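Part 2: Fitting your fins and leash

Right, so you've got the board out of its bag and you've resisted the urge to run straight down to the water with it. Well done, I never manage that! This part covers the fins and the leash on the Stuvent 164, and it's the bit most people email me about, so I've written it out the way I'd talk you through it if you were standing in my garage.

You'll need the fin key (taped inside the lid of the box), the leash string, the leash itself and an old towel. Put the towel down first and lay the board on it deck side down, with the nose pointing away from you.

Fins

1. Sort the fins into left, right and centre. The side fins are flat on the inside face and curved on the outside. The centre one is curved on both faces.

2. Back off all the grub screws until the tops sit just below the surface of the plug. Don't take them right out. They're tiny, and I've lost more of them in the carpet than I have in the sea.

3. Drop the centre fin in first, with the curve sweeping back towards the tail. It should go in with a firm push. If it won't, the screw is still in the way, so back it off another turn and try again.

4. Fit the two side fins with the flat faces looking at each other across the board. I once surfed a whole morning with mine swapped over and blamed the swell.

5. Tighten each screw until it meets the fin, then give it a quarter turn more and stop.

CAUTION: Please don't use a power driver for this, however tempting it looks. The plugs are set in foam and they'll crack well before the screw gives up.

Note: if you bought the Gedix fins separately, the tabs are a touch wider than ours. They do fit, but rub a bit of candle wax along the base before you push them in. 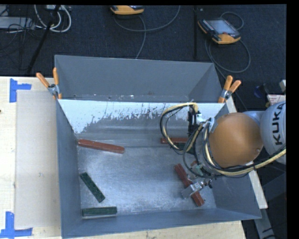
KUKA arm over a grey metal bin

Leash

6. Turn the board over and find the leash plug near the tail. It's the little round cup with a bar across the middle.

7. Fold the string in half and poke the loop under the bar. Tweezers help if you've got fingers like mine. Pull the knotted ends back through the loop and tug it snug.

8. Check the length. The string must not hang over the edge of the tail when you pull it straight. If it does, tie it shorter – a string that rubs on the rail will saw into the board in a big wipeout, and that's a repair we can't cover.

9. Open the rail saver (the wide flat strap at the end of the leash), thread it through the string and press all the layers of the strap closed again.

10. Put the cuff round your back ankle, with the cord coming off the outside of your leg. Not sure which is your back foot? Get someone to give you a gentle shove from behind. The foot you put out first is usually your front one, so the cuff goes on the other.

CAUTION: A leash is not a safety line. Strings perish and straps fill up with sand, so look yours over before every session and don't go out further than you can swim back from.

Note: the Zukico leash in the starter bundle is meant for riders up to 80 kilos. Above that, ask for the Yip cord, which is thicker and a bit stiffer until it's had a few swims.

After your first 2 sessions

Go round the fin screws once more with the key. They do settle, and a loose fin makes a horrible humming noise just when you've got going. Rinse everything in fresh water, cuff included, and dry it in the shade.

If a screw seizes or a plug looks cracked, write to Pui-shan Lam at the workshop with the number on the stringer (any board numbered over 300 has the newer plugs, so she'll need to know which to post you). Waxing is in Part 3.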